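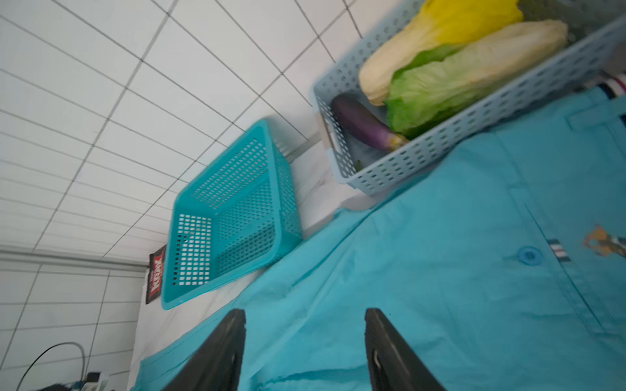

Un robot que ordena cosas tiene que aprender primero qué es cada cosa. En el taller de Kasen, que abre sus puertas a los colegios en marzo, lo explican con una mesa blanca y objetos que cualquiera tiene en casa. Los dos dedos negros de la pinza están sobre un polo de color turquesa, extendido pero con arrugas. Cerca hay una cesta con coles chinas y una berenjena, y otra cesta vacía. Para una persona es fácil saber qué es ropa y qué es comida. El robot, en cambio, solo recibe colores y formas, y con eso tiene que decidir.

¿Qué es una pinza?

La pinza es la mano del robot. La de este taller tiene 2 dedos que se acercan y se separan. No tiene palma ni pulgar. Las puntas llevan unas almohadillas que parecen de goma, y la goma ayuda a que las cosas no resbalen.

Prueba a coger un lápiz usando solo el índice y el pulgar. Ahora prueba con un calcetín. Después intenta doblar el calcetín con esos mismos dedos, sin apoyarte en nada más. Así trabaja el robot todo el día.

¿Por qué cuesta tanto la ropa?

Una berenjena tiene casi siempre la misma forma, la cojas por donde la cojas. Una camiseta cambia cada vez que la tocas – se arruga, se estira, se da la vuelta. Además, lleva partes pequeñas, como los botones o el cuello, y el robot puede engancharse en ellas.

Con las verduras el problema es otro. Si la pinza aprieta poco, se caen. Si aprieta mucho, las hojas se rompen.

¿Cómo aprende?

Pascual Ocampo, que guía la visita, lo cuenta así: «Una persona mueve el brazo y hace la tarea muchas veces. El robot guarda lo que ve y cómo se ha movido. Para una tarea sencilla grabamos 100 repeticiones. Para la ropa hemos llegado a 2,000».

Las repeticiones no son todas iguales. Se cambian las cestas de sitio, se gira la prenda o se pone otra verdura. Si todo estuviera siempre en el mismo lugar, el robot aprendería solo ese lugar.

¿Qué se hace en la visita?

Primero se ve una demostración. Luego los niños entran en grupos de 5 y mueven el brazo con un mando. El brazo va despacio y tiene un botón rojo de parada. Hay tres normas: el pelo largo se lleva recogido, las manos no pasan de la línea amarilla y, cuando el guía dice «alto», se suelta el mando.

La visita empieza a las diez de la mañana y termina antes de comer. Conviene llevar una pregunta escrita – al final se leen todas en voz alta.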